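Section 5: Drying and Airing

Read this section before the first drying cycle. It covers placing the Griso dehumidifier in a laundry room, setting it to Laundry mode, and arranging clothes so that air can move around them. For general room settings, see Section 4. For the continuous drain hose, see Section 7.

5.1 Choosing a position

The Griso works best in a closed room. If the laundry area opens onto a hallway, close the door or hang a curtain across the opening. An open window lets damp air back in and the unit will run longer than it needs to.

1. Place the unit on a hard, level floor. Thick carpet can block the lower intake.
2. Leave at least 32 inches between the front outlet and the nearest hanging item.
3. Keep the rear grille clear of the wall by the width of a hand or more.
4. Route the power cord behind the unit, away from any place where water may drip.
5. Let the unit stand upright for two hours if it was laid on its side during delivery.

CAUTION: Do not hang clothes directly over the unit. Dripping water can enter the control panel. Damage caused this way is not covered by the warranty.

CAUTION: Do not use an extension cord or a power strip. Plug the unit straight into a grounded wall outlet.

5.2 Preparing the clothes

Spin speed makes more difference to drying time than any setting on the unit. If your washer allows it, add a second spin for towels, jeans and heavy sweatshirts.

1. Shake each item once before hanging it.
2. Turn pockets and hoods inside out.
3. Fasten the top button of shirts so the collar keeps its shape.
4. Hang long items at the ends of the bar and short items in the middle. The gap under the short items gives the air a path through the load.
5. Leave space between hangers. Two fingers is enough for shirts. Coats and robes need a full hand.

A freestanding rack is easier to work with than a wall rail, as it can be turned to face the outlet. Plastic hangers are suitable for damp clothes. Bare wire hangers can leave rust marks on light fabric, and unsealed wood can stain when it stays wet.
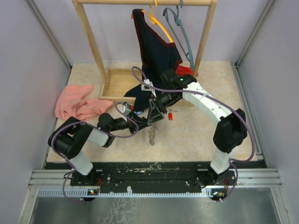
Fig. 5-2. Wooden rack with plastic hangers.

If the rack has a tray or shelf at the bottom, do not pile wet items on it. They will dry slowly and may begin to smell before the rest of the load is done. Socks and underwear can go on a clip hanger or over a radiator that is switched off.

NOTE: Wool and knitted items should be dried flat on a towel or mesh shelf. Turn them over halfway through the cycle.

5.3 Starting a Laundry cycle

1. Empty the water tank and push it back until it clicks.
2. Press POWER. The display shows the current room humidity.
3. Press MODE until the shirt symbol lights up.
4. Press FAN to select High. The fan can be set to Low after the first hour if the noise is a problem – drying will take longer.
5. Press SWING to move the louver up and down. For a low rack, press SWING again when the louver points at the clothes to hold it there.
6. Close the door.

The unit stops by itself when the room stays dry for a full hour, or after the maximum run time, whichever comes first. The compressor may pause and restart during the cycle. This is normal.

A full load of mixed cotton takes roughly 5 hours in a small room. Cold rooms take longer, and in an unheated basement you may need to run a second cycle.

5.4 After the cycle

Check thick seams, waistbands and cuffs by hand. The sensor measures the air in the room and cannot tell whether a single item is still damp. If only a few pieces need more time, move them closer together in front of the outlet, keeping the distance given in 5.1, and start again.

Empty the tank after every Laundry cycle, even when it is not full. Water left standing for several days leaves a film that is hard to remove. Do not drink the water or give it to pets.

Clean the filter more often than you would for normal room use. Lint from clothes collects quickly. Slide the filter out from the rear, vacuum both sides, and rinse it in lukewarm water if needed. Let it dry fully before putting it back.

5.5 If drying takes too long

Tank light is on: The tank is full or not seated. Remove it and push it in again.

Air from the outlet feels weak: The filter is blocked or the fan is set to Low.

Humidity reading does not drop: A door or window is open, or the room is too large for the model. See the table in Section 2.

Ice on the coil: The room is too cold. Switch the unit off, let the ice melt, and warm the room before restarting.

Clothes smell musty: The load was too tight on the bar or sat in the washer too long. Wash again and hang fewer items.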